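March
4 min read
By the author of this blog

I sat in a courtroom for the first time

I moved to Clitthorpe six years ago, and in all this time I never went inside the courthouse. I passed it every morning on the bus. In my country ordinary people do not go to court unless they have a problem, and I believed it was the same here. Then a neighbor told me that most hearings are open and that anybody can take a seat in the back. So I took a free morning and went.

The case was between the town and a company called Prunon, which had the contract to repair the drains in the lower streets. The town says that 14 streets were paid for and only 12 were repaired. Prunon says that the last two were not in the contract, or were in it and later removed by a letter. The whole morning was about this letter.

I expected something like television. It was much slower. The lawyer for the town read from page 133 of a file, and then everybody waited while the other side looked for the same page. Their copy had different numbers. The judge asked, very politely, why the two copies were not the same, and for some minutes there was only the sound of paper. The complete file has 191 pages. I know it because this number was repeated many times and with some pain.

My English is good enough for work, but the language of the court is another thing. I wrote down the words I did not know, to look for them at home. "Adjourn" I knew. "Without prejudice" I thought I knew, and I was wrong. I had understood it as "being fair to everybody." It can mean that a claim may be brought again later, or, when it is written on a letter, that the letter normally cannot be used against the person who wrote it. This second meaning was important for the case, and I had missed it during one full hour.

What stayed with me is how calm the people were. On the radio this case is a scandal. My colleagues in Wulenwood speak about it as if everybody already knows who took the money. Inside the room nobody used the word "stolen." They spoke about invoices and dates. When one lawyer began to speak too generally, the judge stopped him and asked him to return to the letter.

I do not say that the radio is wrong. Maybe at the end there will be a bad answer for somebody. But I noticed that I came in with an opinion, and I could not remember from where I had it.

The hearing stopped before lunch and will continue next month. Until then both sides must bring one common copy of the file, with the same page numbers. I walked home by the river road instead of taking the bus, and in the evening I read my list of words again.

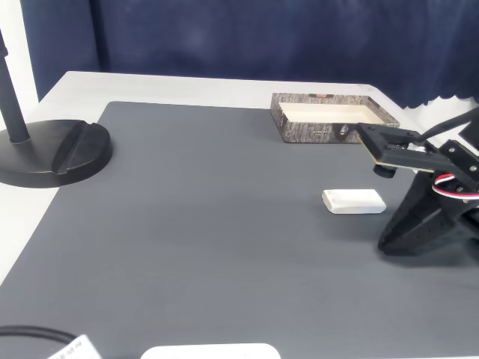
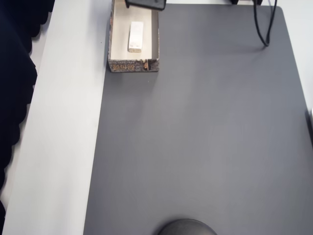

If you want to go too

The list of hearings hangs beside the main door, and it is changed in the afternoon for the next day. You go through the security control, you turn off your phone, and you sit in the back rows. I was not asked for any reason. If you must leave early, wait for a pause between speakers.

The benches are hard. There is a small place called Ogola across the street where you can have soup before the afternoon hearings begin. I plan to go back when the Prunon case continues, and I will write again when I understand what happened with the letter.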